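Clearing the landing table

The table upstairs collects whatever people are carrying when they come up, and it had been bothering me since June. I finally gave it a morning.
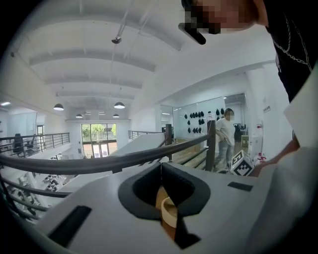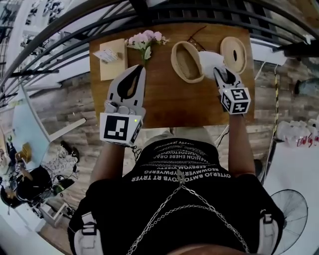

Hevatitz, 20 November 2019

The woven basket stays. It's oval with a thick rim, and the cloths go in it - crumpled is fine, I gave up folding them. The round woven piece in the same tan can live next to it.

The pink flowers need a jar. Jolanta Wilczyńska brought them and I still haven't found one with a narrow enough neck. The beige card goes downstairs with the mail.

I like the table by the dark railing, under those white beams, so I'm not moving it. It took me 12 minutes to wipe down and most of an hour to decide about the rest. Next is the shelf in the hall, where I keep 13 candles and no matches.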